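Stalled Joint Prompts Review of Bench Safety at Fletgate

Thursday, September 1, 2022

The small robot arms used in the Fletgate teaching program are light enough to lift with one hand, and for two years they were treated accordingly. That changed in June, when a servo in one arm stalled under load, overheated and softened the printed part that held it. No one was hurt. The arm was out of service for 18 days, and the program suspended all unattended runs while the cause was investigated.

The program's technical lead, who oversaw the investigation, agreed to discuss the findings with the Tandari Institute newsletter.

"The first thing I would say is that the software did what we had asked of it," the technical lead said. "It had been told to reach a position, and it kept trying to reach that position. The elbow was pressing against an object on the table and could not move any farther. We had set no limit on how long it was allowed to try."

According to the incident report, the arm had been left to repeat a pick-and-place routine during a lunch break. An object had shifted from its expected place, and the arm came down on top of it. The elbow servo then held close to full torque for 21 minutes. A staff member returning to the room noticed a smell of hot plastic and switched off the supply at the wall.

Asked why the fault had not been detected sooner, the technical lead pointed to the monitoring script. The servos report their own temperature, and the script recorded those values in a log file. It did not compare them with any threshold.

"We had a very good record of the motor getting hotter," the technical lead said. "What we lacked was anything that would read the record and act on it. I wrote part of that script, so I include myself in the criticism."

The investigation also found a problem with the power arrangement. At the time, the supply switch was behind the table, and a person had to reach past the arm to get to it. The safety coordinator for the building, who joined the second part of the interview, described this as the more serious finding.

"A stalled motor is a repair," the coordinator said. "A person leaning over a machine that is behaving in an unexpected way is an injury waiting for a date. The two things were written up separately for that reason."

Several changes have been made. Torque in each joint is now capped during routine work, and a joint that fails to reach its target within 10 seconds is released. Temperature readings trigger a stop. Each bench has a cut-off switch at the front edge, within reach of a seated user. The softened bracket was reprinted, and the servo was replaced.

The arms are also no longer run without a person in the room. The technical lead acknowledged that this rule has been the least popular.

"Students would like to start a long run and go to class. I understand that. We have told them we will look at it again after 200 hours of supervised operation without a thermal stop, and we have not reached that figure yet."

Work on the benches has otherwise resumed. Exercises once again include reaching over and around household objects, the type of task in which the June fault occurred.
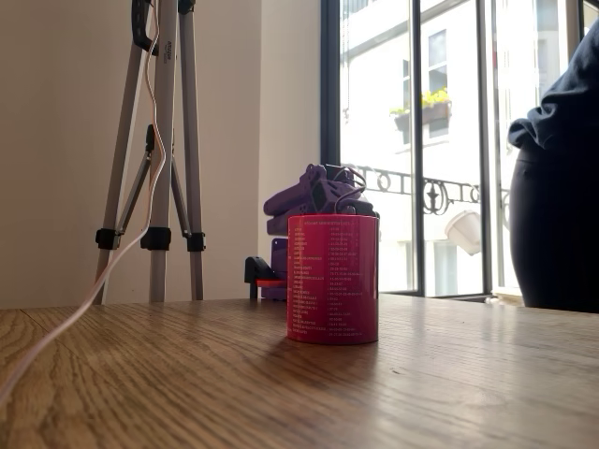 A purple 3D-printed arm folded over a red container during bench work.

The program has also changed how it reports minor faults. Before June, a stall that cleared by itself was usually not written down. When the technical lead's group went back through the logs, it found earlier stalls in the same joint, all of them brief. The Vlachopoulos workshop, which prints replacement parts for the arms, had supplied two elbow brackets in the spring without being told why they were needed.

"They would have asked, if there had been a box on the form for it," the technical lead said. "There is one now."

The coordinator said that the revised procedures have been sent to the Mudar site, where arms of the same design are in use, and that the cut-off switches there are to be moved before classes begin. Staff who have not yet completed the new bench induction should do so before booking a session. Copies of the incident report are available from the program office on request.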